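So I finally played my first league match at the Solum courts on Saturday, and my legs are still filing complaints! I drew Ermelinda Pacheco, who hits a slice backhand so low you practically have to dig it out with a spoon. I lost the first set 6–2 and figured I'd be home by lunch.

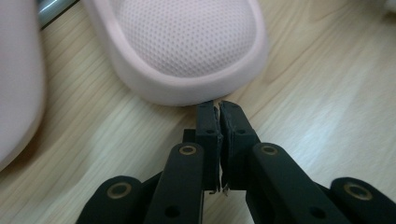
Then my serve showed up — no idea from where — and I took the second 7–5. The tiebreak got away from me, but I'm in for the Tredness round in February and already looking for a practice partner.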